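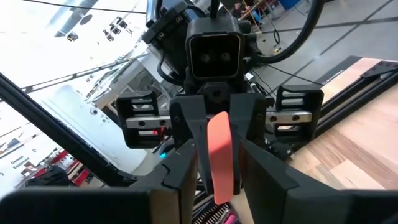
Written by Corinne Haverly
Cell technician, Movach

Checking the grippers on the Tilla two-arm cell

This procedure covers the gripper check on Tilla. Do it after any finger change, after a crash, and every 400 hours on the counter. You need a 2 mm hex key, a lint-free cloth, the torque driver from the Petchrat kit, and one soft part from the table set.

Before you start

Put both arms in manual at reduced speed and clear the Wukon job queue. A paused job will resume when you switch back to auto, so delete it. Keep the pendant in your hand any time you reach in between the arms.

Clean and inspect the fingers

1. Open both grippers all the way and wipe the inside faces of the fingers. Dust builds up at the tips first.
2. Look at the seam where the finger parts join. If you can get a fingernail into it, replace the finger. Don't glue it.
3. Try each finger by hand. A little flex is normal. A click is a loose screw at the carriage bracket.
4. Tighten the bracket screws with the torque driver, left and right in turn. Wipe the rail while you are there. Do not oil it.
5. Wipe the camera lenses with a dry part of the cloth.

Check the cables

Jog each wrist slowly to both ends of its travel and watch the thick cable. It should keep a wide loop the whole way and never pull tight at the bracket. If it does, loosen the clamp, feed in more cable, and jog again. The thin camera cable needs the same check. It usually fails at the plug.

Set the face-to-face position

1. Close the first gripper on the soft part, with the part standing up between the fingers.
2. Set the grip force to 770 on the Wukon force page. The part should hold when you tug it lightly.
3. Bring the second arm in until its fingers point at the top of the part. Use the smallest jog step for the last bit.
4. Stop just short of contact. Look from the side and from above, and correct any twist at the wrist.
5. Save the pose as slot 7 for both arms. Saving only one arm leaves the old pose in the other, and the two will meet in the wrong place.
6. Back the second arm out the same way it came in.

Run the table test

Lay out the blocks, the bin and the basket. Leave a hand's width between the blocks and the bin, and have at least one block standing on end, as the upright pick shows a bent finger sooner than the flat one does.

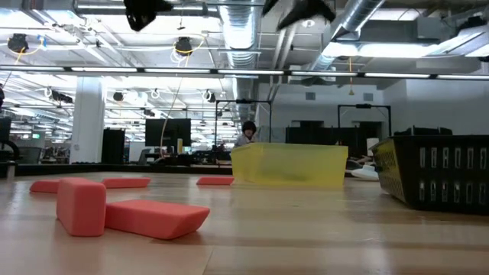 Blocks, yellow bin and black basket on the tabletop.

Run the pick test at reduced speed first, then at normal speed. If a block slips, go back to the bracket screws before you touch the force setting. If the arm misses to the same side every time, redo the camera offset.

Write the result in the cell log with the counter reading and the finger set you used.

Last updated November 2025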